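Notebook, sanctions desk workshop, December

Morning, before the others came in. Carried on with the Pornberg round for the tabletop exercise. Iolo has the Stera role cards, I have the timeline and the injects. Still no agreed start condition for the border closure. Left it as "closed to trade, open to aid" until Ruoxi Cui gets back to me.
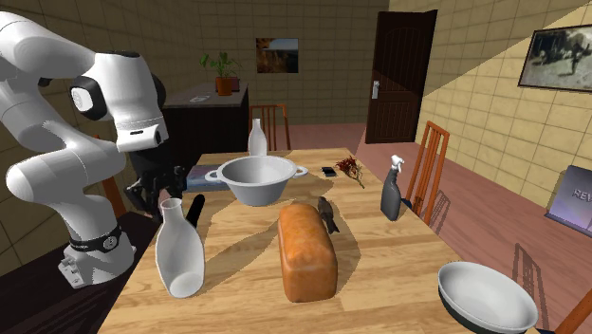
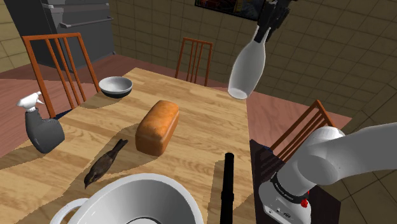

Dining table, bread on it in both.

Ran the second version of the exercise at 2 pm with the short timeline. Stera is the country under sanctions, Tarigan is the neighbor that does most of its trade with it, Stetberg chairs the talks. Pornberg is the port where cargo gets inspected.

What happened:

Tarigan's team signed on to the fuel cap in the first turn and then stopped reporting its shipments in the second. Our rules have no penalty for late reports, only for false ones. They spotted that fast. Need a rule for missed reports before we run it again.

Stera's team offered a test freeze for 60 days in return for food aid. Stetberg asked for inspectors first. Neither side moved for 2 turns and we lost most of the afternoon to it. Iolo Vaughan thinks the freeze offer is worded too loosely on the card. It says "testing" and doesn't say whether that covers engines on a stand. I agree, will reword.

Aid cap was set at 1,000 tons per turn. Too low to matter to Stera's score, so they ignored it and spent every turn on the fuel question. Try 5 times that next run and see if the aid talks get any attention. Leave the fuel cap alone so we are only changing one thing.

The inspection inject at Pornberg came in turn 4 and was too late. By then both teams had settled on what they thought the other was hiding. Move it to turn 2.

Debrief notes: the players on the Stera side said they never felt short of time. The Stetberg side said the opposite. Both read the same clock, so this is about how much paper each team has to get through. Stetberg's packet is twice as thick. Cut the annex on past talks down to one page.

Ruoxi asked whether leadership change should be on the cards at all. I had it as a random event. She would sooner fix it at the start so the teams have to plan around a new leader they know little about. No decision.

To do
- missed report rule (me)
- reword freeze card (Iolo)
- shorter Stetberg packet (me)
- ask Ruoxi again about the border start condition

Score sheets are in the blue folder. Turn 3 sheet for Tarigan is missing a total, I added it up by hand and wrote it in the margin.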